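FOR IMMEDIATE RELEASE
10/07/2013

Ekard to Begin Sorted Recycling Pickup in Dakdale

DAKDALE - Ekard, the waste and recycling hauler serving the town of Dakdale and the Ocampo neighborhood, will begin sorted recycling pickup under its new Lullo service plan this month. The plan replaces the single mixed cart that households have used until now. It covers some 4000 homes on the existing routes.

Under Lullo, bottles and cans go in one container and paper goes in another. Trash service does not change. Pickup days do not change either, and residents who are unsure of their day can find it printed on the back of their last bill.

Ekard tested the plan in August on 60 homes in Ocampo. Drivers on the test route reported that carts were easier to empty and that less food waste was mixed in with the paper. Several residents asked for a clearer list of what is accepted, and the list has been rewritten. The new version fits on one page and will be mailed with the next bill.

What goes in the bottle and can container:
Drink cans, food cans, plastic bottles and jugs. Rinse them and let them drain. Labels may stay on. Do not crush cans flat. The sorting line at the Dakdale yard handles whole cans better than flattened ones.

What goes in the paper container:
Newspaper, mail, office paper, cereal boxes and cardboard cut down to fit. Tie nothing with string. Shredded paper should be placed in a closed paper bag.

What is not accepted:
Plastic bags, foam trays, light bulbs, garden hoses, clothing and anything with food stuck to it. Used paper cups from hot drinks go in the trash for now. Ekard is looking for a buyer for coated paper and will announce any change on its bills.

Apartment buildings with shared dumpsters are not part of the first phase. Owners of these buildings will receive a separate letter with a choice of container sizes. Shops and offices on Ekard routes may sign up for Lullo at their current rate by calling the billing desk.

The monthly charge for households stays the same through the end of the current contract. A second container is free. Replacement of a lost or damaged container is billed at cost. Residents may keep their old mixed cart for yard waste, or set it out empty with a note on the lid and a driver will take it away.

During the first weeks, drivers will leave a printed tag on any container that holds the wrong items. The container will still be emptied. Tags are meant as a reminder and carry no fee.

Questions about routes, containers or billing can be directed to the Ekard office in Dakdale during regular business hours. Copies of the accepted items list are also available at the front counter.

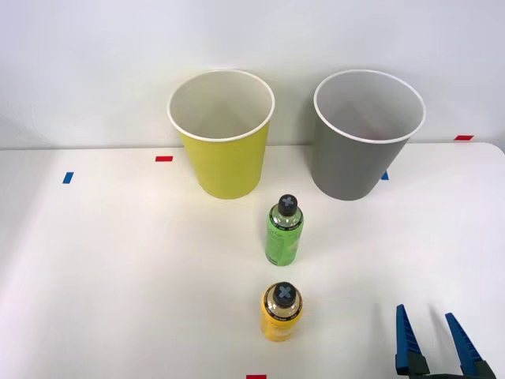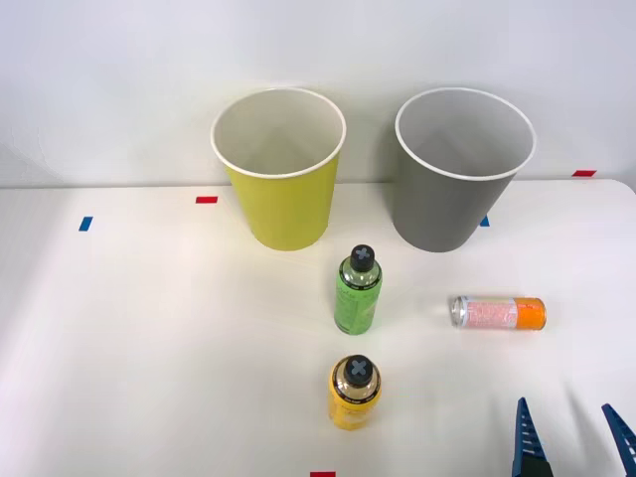
Drink can on its side 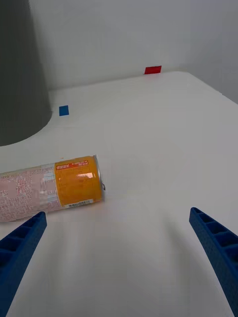
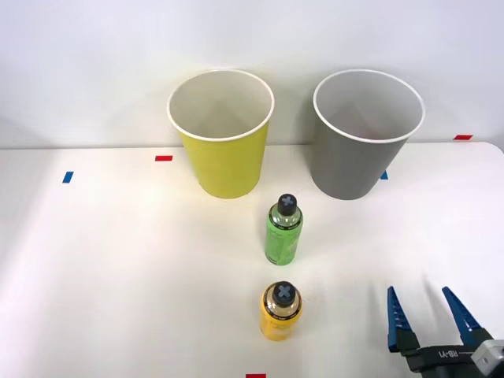 First and last pictures: yellow paper cup at left.

###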